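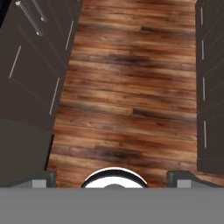 August 16, 2020

We drove out to Durnport for the open day at the Sârbu flooring mill, my sister-in-law Maricica Anghel and I, and I've been meaning to write it up before I forget the good parts. It's 47 miles each way, so we left early, took the coast road and ate our sandwiches in the parking lot (egg salad, and plenty of it).

Liviu Tănase led our group. He started in the drying sheds and has worked there 24 years, and you could tell he loves the place! He walked us past the stacks of oak and explained that boards can sit up to two years before anyone puts a saw to them. The smell in there is wonderful – sweet and a bit like tea.

After that came the finishing room, where Serena Fabbri let us run our hands over samples. I had always thought a distressed floor got that way from age, but at Sârbu they brush it and stain it, and the knots are left in because people ask for them now. Maricica wanted to know how you keep such a floor clean. Warm water and very little of it, Serena told her, and never leave the mop standing. 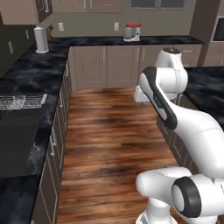 *Wood flooring in a kitchen aisle, between dark marble counters.*

We had coffee and plum cake in the canteen, and I got talking with Adanech Abera about stair treads, which took up most of an hour. She was patient with me. I came home with two sample boards and a price list, and the next open day is in November – go early if you want cake.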